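자료실 > 생활 소품 > 식탁과 주방 > Sekuten 상차림 세트

이 사이트는 쿠키를 사용합니다. 계속 이용하시면 쿠키 사용에 동의하는 것으로 봅니다. [동의] [설정]

# Sekuten 상차림 세트: README

## 개요

Sekuten은 작은 식탁 위에서 음식 소품을 냄비와 접시 사이에 옮겨 담는 활동의 사진 모음입니다. 사진은 모두 245장이고, 상차림 17가지로 나누어져 있습니다. 음식의 이름, 그릇의 종류, 음식이 지금 어디에 있는지를 한국어로 적었습니다.

제가 한국어를 나중에 배운 사람이라서 표현이 조금 딱딱할 수 있습니다. 틀린 말이 있으면 고쳐 주시면 감사하겠습니다.

## 폴더 구조

- `photos/` : 사진 파일
- `labels/` : 사진마다 한 개씩 있는 표기 파일
- `words.txt` : 음식과 그릇 이름 목록
- `changes.txt` : 수정 기록

표기 파일은 한 줄에 물건 하나를 적습니다. 순서는 이름, 색, 위치입니다. 위치 칸에는 "접시 위", "냄비 안", "상 위" 가운데 하나만 씁니다. 그릇 자체는 언제나 "상 위"입니다.

## 물건 이름을 정하는 방법

이름은 보이는 모양을 따라서 정했습니다. 새우처럼 생긴 것은 `새우모양`, 달걀부침은 `달걀부침`으로 씁니다. 무엇인지 확실하지 않은 음식은 색을 앞에 붙여서 `적갈색음식`처럼 씁니다. 추측해서 고기나 콩이라고 쓰지 않습니다. 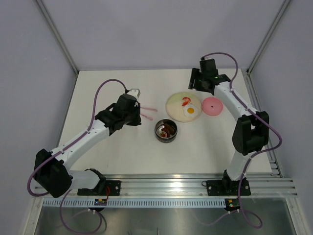 **Ambrosio**
상차림 구성 및 표기 담당

크림색 큰 접시에 새우모양과 달걀부침이 있고, 금속 냄비 안에 적갈색 음식이 들어 있는 상차림입니다. 냄비 안쪽에는 작고 둥근 황갈색 조각도 있어서 따로 한 줄을 적습니다. 접시 오른쪽에 닿아 있는 분홍색 둥근 물건은 `분홍접시류`입니다. 처음에는 뚜껑이라고 적을까 고민했지만, 위의 규칙대로 더 넓은 이름을 골랐습니다.

분홍색의 가는 도구 두 개는 끝이 가려져 있습니다. 이런 경우에는 이름을 `도구`로만 쓰고, 비고에 "일부 가려짐"을 적습니다. 두 개가 한 물건의 부분인지 알 수 없으면 보이는 대로 두 줄로 적어 주십시오.

냄비의 은색 테두리와 안쪽은 빛을 반사합니다. 안에 비친 모양을 음식으로 세지 않도록 주의가 필요합니다.

## 나누기

상차림 17가지 전체에서 사진 60장을 골라 확인용으로 따로 두었습니다. 나머지는 자유롭게 쓰셔도 됩니다. 확인용 목록은 `check.txt`에 있습니다.

## 알려진 문제

- 접시 테두리에 걸친 음식은 표기가 일정하지 않습니다. 조금이라도 접시에 닿으면 "접시 위"로 통일하는 중입니다.
- 사진 20장에는 아직 색 칸이 비어 있습니다. 11월에 채울 예정입니다.
- 접시의 연한 초록색 부분을 채소로 잘못 적은 파일이 있었습니다. 지금은 고쳤지만 남은 것이 있으면 알려 주십시오.

## 사용 조건

연구와 수업에 쓰실 수 있습니다. 다시 나누어 주실 때는 이 README를 함께 넣어 주십시오.

---

관련 자료

- Grulmont 찻상 정리 모음
- Dresico 도시락 담기 표기 안내
- Sekuten 그릇 이름 목록, 이전 판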